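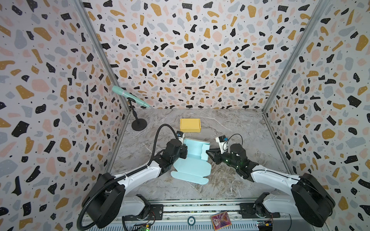 Packing questions, mostly, as that's what fills the inbox after every mailing. Prarkholm lends small sound kits to schools, choirs, reading groups and anyone else who asks nicely, and each one goes out in a cardboard box and has to come home in one. The box should be open and empty before anything goes near it, like the light blue one, with the mic still up in its clip on the stand until you're ready for it. Clear a table first. A closed box at the back is fine, the yellow one isn't in anybody's way there. Answers by Seren Prosser, last updated June 7, 2019.

What comes in a kit?

One handheld microphone, one tabletop stand with clip, one lead, a cloth bag, the card with your loan number. Some kits have a spare clip. Check the card — if it's not on the card we didn't send it.

Which box do I use to send it back?

The one it came in, if it survived. If it got squashed any box of a similar size will do. Please not a padded envelope. We've had 3 of those since March and two of the clips were snapped.

Do the colours of the boxes mean anything?

No. We buy whatever Abbasi has in stock. People keep asking if blue is for choirs. It isn't.

How do I fold the box? The flaps won't stay in.

Base first, then the sides, then the notched flaps tuck inside. If a flap keeps springing out, crease it backwards once and try again. Don't tape the flaps down on the inside, we have to cut it off and then the box is done for.

Does the microphone stay on the stand?

Not for posting. Slide it out of the clip towards the thick end, don't pull the clip open. Mic in the cloth bag, bag in the box. Stand goes in seperately with the base flat against the bottom.

The base is heavy. Won't it move about?

It will if you let it. Scrunched paper on all four sides, tight enough that nothing shifts when you tip the box. Newspaper is fine. So are old concert programmes, we had a lovely lot of those from Llandeilo.

Can I unscrew the stem?

Yes, on most of them. Anticlockwise. If it doesn't turn by hand leave it be and use a longer box. No pliers please.

Where do I write the loan number?

On the lid, big, and again on the card inside. The number is on your card and looks like PK then some digits. The last one out was 1,211 so if yours is higher than that you're reading the wrong bit. (It's usually the postcode of the depot.)

What tape?

Brown parcel tape. One strip down the middle, one across each end. Not sellotape, it lifts in the cold.

We've lost the clip / the bag / the lead.

Happens. Tell us, don't post a mystery replacement. A clip is no charge the first time. Leads we do charge for. Mio Uchida looks after spares and will answer quicker if you put the loan number in the subject line.

Can I wipe the microphone before it goes back?

Dry cloth, or slightly damp with the mic switched off. No sprays, nothing scented. We clean every one again when it gets here anyway so don't fret over it.

Batteries in or out?

Out! Tape over the ends and drop them in the bag. Or keep them, we put fresh ones in each time.

How long have I got?

10 days from the end of your loan. After that we send a reminder, then another one. If you need longer just say, unless somebody is waiting for that kit it's nearly always a yes.

Can I hand it in rather than post it?

Yes, at the Prerken counter in the arcade, any time they're open. Box still needs closing and the number on the lid. They had 356 parcels through last year and they don't have time to go looking inside.

I was sent two boxes. Is one a mistake?

Probably not, some loans are split so the stand travels on its own. Both boxes need to come back, together if you can manage it. If both cards have different names on them, ring us.

Do you take the Runonus stands as donations?

We did, we've got enough now. Lecterns and floor stands very welcome. Small tabletop ones only if they still have the clip.

My question isn't on here.

Use the form on the contact page and put the loan number in. Mornings are best for phone calls, afternoons we're usually packing.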